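How to Run a Blind Test of a Dowsing Claim

Most dowsers have never been tested, and most of them will say yes if you ask politely. The setup is cheap and takes an afternoon. I have run it in a garage, a church hall and a back yard in Stendona, and the method below is what I've settled on after getting a few things wrong.

It works for rods, pendulums, forked sticks and bare hands. It also works for the branded gadgets. The last person I tested used a Pristik pendulum, and nothing about the procedure had to change.

What you need

Eight opaque containers, all the same. Plastic flowerpots or paint buckets are fine.
Eight identical bottles with lids. One is filled with water, the other seven with dry sand.
A die, or any other way to pick a random number from one to eight. An eight-sided die from a game store is easiest.
Two notebooks and two pens.
A helper who will not be in the room with the dowser at any time.
A screen or a door that closes.

Step 1. Get the claim in writing

Ask the dowser what they can detect, at what distance, and how often they expect to be right. Write it down in their words and have them sign it. If they say they can only find running water, still water in a bottle is no test of the claim and you will have to build something with a hose and valves. If they say gold, you will need to borrow some gold.

Ask about conditions, too. Some people want their shoes off, or no phones nearby, or no metal shelving. Agree to anything that doesn't give away the answer.

Step 2. Do an open run

Put the water bottle under a container while the dowser watches, then let them walk the line. The rods should react at the right spot. Ask them to say out loud that everything is working and that they are comfortable. Write that down as well. Do not skip this, even if everyone is impatient. Without it, a poor score will be blamed on the floor, or the wiring, or the weather.

Step 3. Agree on the pass mark

Do this before any blind trial is run. With eight containers, guessing alone gets one in eight right over the long run. For 24 trials, that's three hits on average. I ask for eight hits. The chance of getting eight or more by luck is less than one in a hundred, and it is far below what nearly every dowser says they can do. Both of you sign the number.

Step 4. Separate the people

The helper sets up each trial alone. They roll the die, place the water bottle under that container, put sand bottles under the others, write the number in notebook one and leave by the other door. They should handle all eight bottles on every trial, so that the sounds and the time taken don't vary. Then they knock.

You and the dowser come in. You don't know where the water is, and you should not have seen the helper's face. The dowser picks a container and you write the choice in notebook two. Nobody lifts anything. You both leave and knock for the helper to come back.

Check the floor between trials. Drips and scuff marks have ruined more of my sessions than cheating has. Turn the containers so that any scratches face a different way each time.

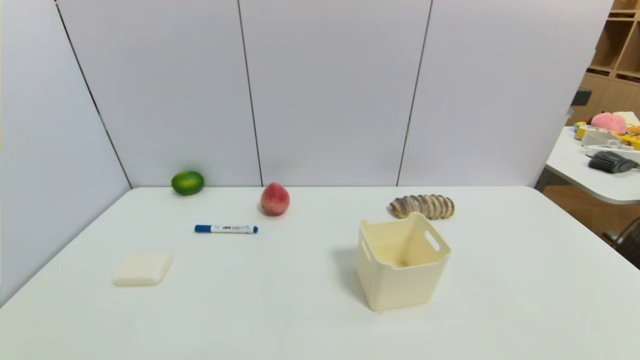
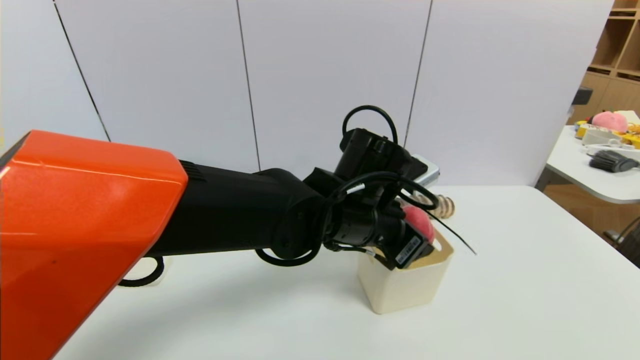
Diễm Lã wrote to say that letting the helper choose the positions "in their head" had spoiled a test in Ammont. The helper almost never used the same container twice in a row and mostly stayed away from the ends, and the dowser did the same, so the two lists matched more often than they should have. Use the die – every time, with no re-rolls if a number comes up again.

Step 5. Don't give feedback

The dowser should not hear any results until the last trial is over. If they learn early that they are doing badly, some will want to stop. If they learn they are doing well, they may want to stop then, too. Take a break halfway through if they are tired, but keep the notebooks apart and closed.

Step 6. Score it together

Put the two notebooks side by side and read them out. Count only exact matches. You will be asked to count the container next door, or to count a choice the dowser "nearly" made. The signed sheet from Step 1 settles this.

Then write up the result, including the full lists. Don't report only a percentage.

What to expect

Over four sessions with the same dowser I collected 98 trials. Guessing would give 12 hits and he got 13. He was right every time in the open runs. He was sincere and he was surprised, and I think that's the usual way it goes. The rods are moved by tiny hand motions the person doesn't notice making, and when the person knows where the water is, the hands do too.

If someone does pass, don't announce anything yet. Look for leaks in the procedure first, then repeat the whole thing with a new helper in a different building. One good session is a reason to run a second one.

Be decent about it. The dowser gave up an afternoon and let you check something they care about. I send a copy of the notes afterward and offer a rerun if they want one. Eun-seong Bang took me up on that in May, with a different set of rods.

Last updated 26th February. The blank score sheet now has a column for the time of each trial.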